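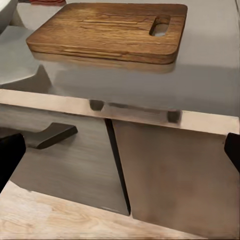 Last updated: May

Getting the Ona arm to grab a cutting board in sim, before you let it near a real one

Quick writeup, people at the Pluvstead shop keep asking. Assumes your Ona is built, joints zeroed, and you can drive it by hand in the simulator. If not, do Leidy's wiring page first.

What you need

– the kitchen scene, unzipped
– Tratanano (the control script, not the old GUI)
– keyboard or gamepad. Gamepad is way nicer
– a free Saturday morning, tops

1. Load the scene and let it settle. Don't touch anything for the first 700 steps. Objects spawn a hair above the counter and drop. Start early and you'll be chasing a board that's still moving.

2. Check your wrist view. Fingers should come in from the left and right sides, wide open, not touching anything. Only see one finger? Camera mount is rotated, fix it in the config now. I skipped this and wasted an evening.

3. Drive to a hover point over the slot end of the board. Slow. Speed cap at 13 percent is plenty. Come in from the slot side and keep the forearm clear of the faucet. I've clipped that faucet more than I want to say.

4. Lower until the fingers rest on the board near the slot. Stop there. Save the pose. 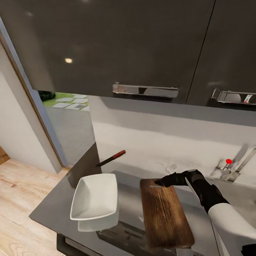 Step 4 pose: fingers on the board, tips close to the slot. Knife and bowl stay put.

5. Now the grip. One finger goes in the slot, the other outside the end of the board. Close in small steps and watch the contact readout. When it jumps, quit closing. Squeezing harder makes the board pop out sideways, at least in this physics engine.

6. Lift straight up a little and hold. If the far end droops, your grip is too shallow – back to step 4, go deeper, try agian.

7. Save the whole run as an episode. Reset, repeat. I kept 31 good ones and threw out the rest.

Stuff that goes wrong

Board slides when you touch it. Friction is set too low. Open the scene file, line 383, bump it up a bit.

Board looks like it floats over the sink. Mine rests right over the sink area so the camera sees metal on both sides. Fine. Just don't push down hard.

Fingers go thru the wood. Time step too big. Halve it.

Arm shakes at the hover point. Gains. Funmilayo Fashola's numbers are on the shop whiteboard, use those, mine are bad.

Moving to the real arm

Same poses, half the speed, hand on the stop button. Use a cheap board. Take the knife off the counter first, its in the sim scene only as something to steer around. Re-measure your slot too, the Montoya boards in the shop have a narrower one and my fingers needed filing down to fit.

Haven't done two-handed lifts yet. Will add when I get the second arm wired.

Contact: ask for Leidy Espinoza at the Pluvstead front bench | © Pluvstead shop pages | Back to top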